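Company | Services | Workplace Notes | Contact

Workplace Notes > Opinion > Who tidies the lounge?

Who tidies the lounge?

I clean offices for my living, and in the evenings I write for this page. My English came late to me, so I ask the reader for patience. The subject is the robots which are learning our work, the waste bags and the clothes left behind, in rooms with soft chairs and a small round table.

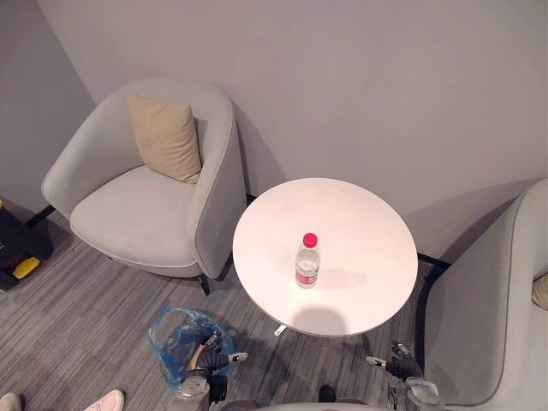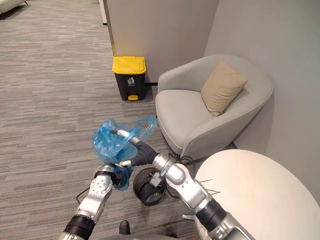
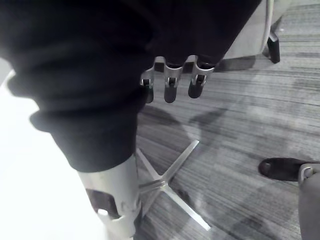
Grey carpet, pale armchairs, robot hands.

When I first read that Bramus wanted such machines in the Graritz building, I was angry for one evening. After that I became curious, and I have stayed curious, although a part of the anger is also still with me.

The building has 29 lounges of this kind. A bag in a wastebasket looks like nothing. You shake it open, you push it down, you fold the edge over the rim. I do it while I think about my supper. But a thin bag sticks to itself, and it has no shape until you give it one. The people who say that cleaning is simple work should try to explain every finger of it to a machine. I think they would come back with more respect, and perhaps with a better idea of what an hour of it should be paid.

What I fear is not so much that the robot takes the whole job. I fear that it takes the pieces which give us rest. Changing bags is light work. You stand straight and you walk a little between one bin and the next. If the machine does this and I do only the toilets and the stairs, then my shift has the same hours and is much heavier. On a plan in some manager's office this will be called help. My knees will call it something else.

At Henríquez, where I worked before, they bought floor machines in September. The floors were well done, I must say it. But the rounds were planned again, and each of us received 300 square metres more, because the machine "saved time". We were not asked where the time had been saved.

There is also the matter of clothes. People forget jackets and jumpers on the chairs, and we decide what is lost, what is left on purpose, and what belongs to a person who will return in five minutes. I would like to know who answers when a machine decides wrongly. Today it is me, and I do not want to answer for two.

I do not ask that it be stopped. Drurkiletti, the firm which holds our contract, has 1,165 cleaners, and many have bad backs. If a robot would lift the heavy sacks to the container at ten at night, I would thank it aloud. So my request is small. Before the machines come into our rounds, sit down with the people who walk those rounds, and let us say which pieces we would give away. I have my own list ready. The sacks are first on it, then the high windows. The bags in the lounges I would like to keep for now.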